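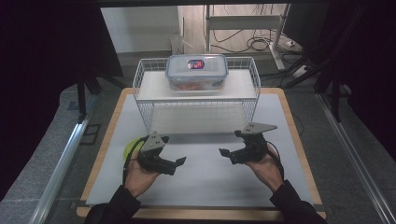

Clip-lid container with orange contents, on an upturned wire basket.

To: Shared Kitchen list, Brilano House
Subject: Re: Containers and baskets in the second-floor kitchen

Dear all,

Thank you to those who replied to the September notice. One reply raised a point which affects several teams, and it is quoted below with the sender's agreement.

> The notice asks us to put the white wire baskets back in the cupboard
> after use. Our team turns one over and uses it as a raised shelf, with
> a lidded tub on top. It leaves the sides open and is easy to wipe
> under. May we carry on? Also, does a tub with the maker's label still
> on the lid need a second label?

On the first point, baskets may be used upside down as a shelf, on the following terms.

Please place no more than 2 containers on any one basket, and set them towards the middle. Glass dishes should stay on the worktop. A basket which rocks or has a bent wire should be handed in at the Tambunan desk on the ground floor, where a replacement can be signed for.

On the second point, a maker's label does not count as a name label. Each container left in a shared area should carry the team name and the day it was filled. Blank labels are in the drawer beneath the kettle. Clip lids should be fastened on all sides before a container goes into the fridge - a number have been found with one clip open.

Unlabelled containers will be cleared from the fridge at 4 pm on the last working day of the month. They will be washed and kept in room 122 for 13 days, after which they will be passed to the Cindetti store.

Replies should be sent to the list and not to the front desk.

Yours faithfully,
Facilities Office
Brilano House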